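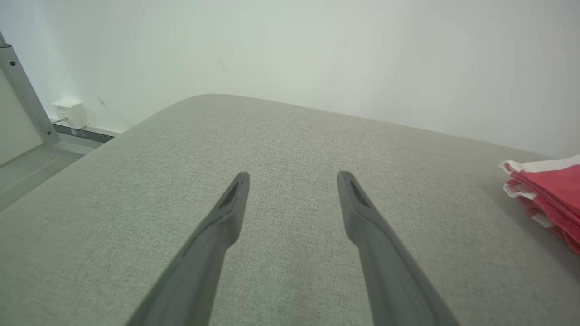
Hatora replacement fingertips for fabric handling

Set of two fingertips for one Ultby gripper, with mounting screws
Order number: 2466
Made by Brultora
Availability: in stock, next dispatch in December

Please read this page before you order, also if you have bought fingertips from us before. The first series of Hatora had a fault which we describe here in full. The present series is changed and has a different order number.

What went wrong with the first series

The first series was tested by us on flat cloth on a hard table. On such a table it worked well. Customers then began to use it on soft surfaces, such as sofas, mattresses and padded benches, and from these customers we received 5 complaints with almost the same text: the arm stops in the middle of folding and the controller shows fault 284.

Fault 284 means that the finger position does not agree with the motor position. Our service technician Radek Dvořáček took the returned grippers apart and found the cause. When the gripper goes down on a cushion, the cushion gives way and the tip sinks a little into the fabric. The seat of the old fingertip had a small play, and under side load the tip turned in its seat. After enough cycles the screw became loose. The controller noticed the difference and stopped the arm, as it should.

In one case the stop came too late and the fingertip fell off into a folded shirt. It was found only by the person who picked up the shirt. There was no injury, but we consider this a safety matter and stopped the sale of the first series on the same day.

What is changed

The seat of the fingertip is now longer and has a flat side, so the tip cannot turn. The screw is one size bigger and comes with locking compound already applied. The edges of the tip are rounded more, because the old edge could catch a loose weave.

Iveta Urban from our test room repeated the folding test on an upholstered surface for 2000 cycles, with sports shirts and tea towels. Fault 284 did not appear. One tip had light wear on the inner side, and we count this as normal.
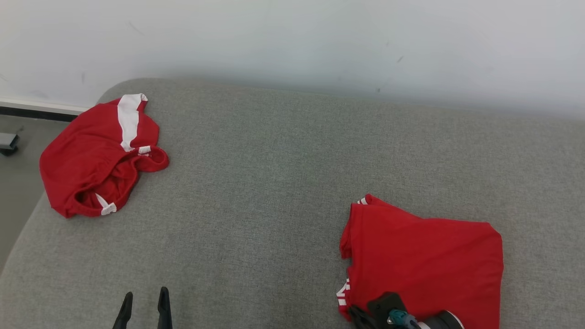 Folding work with two red shirts on a grey upholstered surface.

Which series do I have?

Look at the foot of the fingertip, where it goes into the finger. If the foot is completely round, you have the first series. If it has one flat side, you have the new one. The colour does not help you, it is the same for both.

If you have the first series

Do not use it any more on soft surfaces. On a hard table you can continue until the replacement comes, but check the screw at the start of every shift. The exchange is free of charge for all customers, also for those who bought through Hailu. You do not need the invoice. Write to Kazimír Vlček in the service department and tell him how many sets you have.

Fitting

1. Switch off the arm and wait until the brake has closed. Do not fit fingertips when the arm is only paused.
2. Remove the old tip and clean the seat with a dry cloth.
3. Push in the new tip until it stops. The flat side must look inwards.
4. Tighten the screw with the key from the set. Do not use an electric screwdriver.
5. Run the calibration of the gripper again. Without it, fault 284 can appear although nothing is loose.

If fault 284 comes back

Stop the arm with the stop button and not from the software. Keep your hands away from the fingers, the gripper can still hold force. Check that both tips are in place before anybody takes away the textiles. If one tip is missing, search the fabric first. Then send us the log file.

In the set

Two fingertips
Four screws, two of them spare
One key
Fitting sheet in English and Slovak

Page changed Nov 7, 2024. Responsible for the content: Ľudovít Machala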